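Re: [preserves] Chilli oil going cloudy

> Mine went cloudy after a fortnight in the fridge. Is it ruined?
> I used the Jumeo rapeseed, 500 ml bottle, and left the seeds in.

Fridge clouding is nearly always just the oil thickening up in the cold, so stand the jar on the worktop for half an hour before you panic! If it clears, lovely. If it fizzes or smells odd then bin it, please.

I leave the seeds in too (I know, I know, half this list will be cross with me) but I do sieve out the dust first - it sinks and goes bitter.

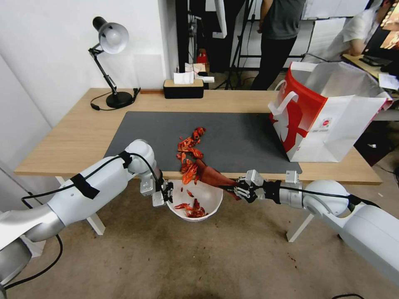 As for buying, the shop at Ikholm has put its dried ones up again, so I've gone over to Quispe, who post out in paper sacks. Mine took about 17 days to come, mind you, and the sack had split at one corner.

Has anyone still got the Drunidar recipe with the star anise? I lent out my copy in November and it hasn't come home.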